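How to re-grout a tiled floor

Old grout goes dark and crumbly long before the tiles wear out. Replacing it is slow work but not difficult. Allow 2 days for a small room, one for raking out and one for filling.

Start by vacuuming the whole floor, then run a grout rake along each joint. Go down to 3 mm at least. Keep the blade upright and work away from the tile edge.

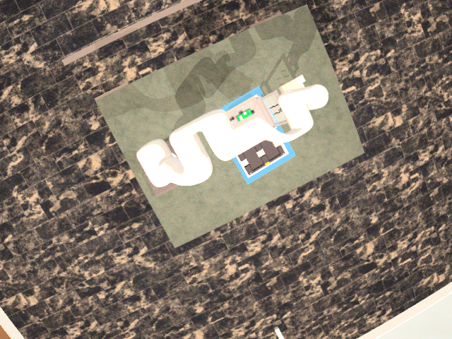
Dark tiles with tan patches and thin joints, laid in a staggered pattern.

Thin joints need a narrow blade and an unsanded grout. Sanded grout is for wide joints and can scratch a polished surface. If the tile is natural stone, seal it first and let the sealer dry overnight.
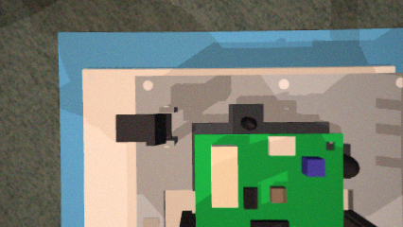

Mix the powder into the water, never the other way round. Stir until it is like thick toothpaste, leave it for ten minutes and stir again. Only mix what you can use in half an hour.

Spread it with a rubber float held at an angle, pushing diagonally across the joints.
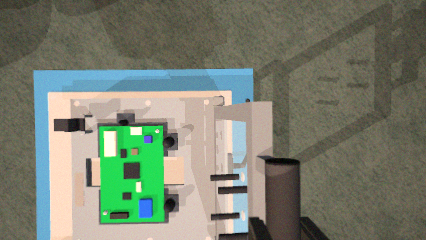 Wait until the grout is firm to a fingertip before you wipe. Use a well-wrung sponge and rinse it often. A haze will come up later, and a dry cloth takes that off.

Keep off the floor for a day. Spyros Delić, who tiled our hall, leaves it two in cold weather.
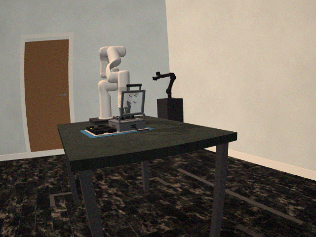
Seal the new joints once they have cured, following the time given on the bag. Put a drop of water on a joint the next day. If it soaks in, add a second coat.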